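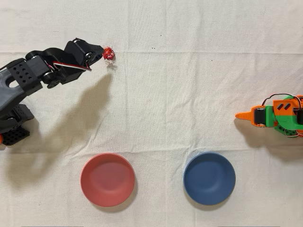 **Teleoperated demonstration** is a method of programming a robot in which a person performs a task through the machine, by remote control or by moving its joints by hand, while the motion is recorded. The recordings are then used to train a control policy.

## Methods

In *kinesthetic teaching*, the operator holds the arm and guides it directly. Motor torque is reduced or switched off so that the joints move freely. In *leader–follower* control, the operator moves one arm and a second arm copies its joint angles. The two arms need not be identical, but differences in link length must be corrected in software.

## Recorded data

A single recording is called an episode. It normally contains joint positions, gripper opening and camera images, all stored with a common time base. Sorting and placing tasks are widely used for early trials – a small object is picked up and released into one of several bowls. Start positions are varied between episodes, as a policy trained on one layout tends to fail on others.

## Wurkby set

The Wurkby set was compiled at Pokberg by Chaiwat Sriwong and Sunee Luangrath. It holds 3,844 episodes of tabletop handling, of which 2,300 were made with leader–follower control. A further 172 were withdrawn in September after a timing fault was found in the gripper channel. Version 4 is dated 14 June 2025.

## See also

- Imitation learning
- Haptic feedback
- Vallerero controller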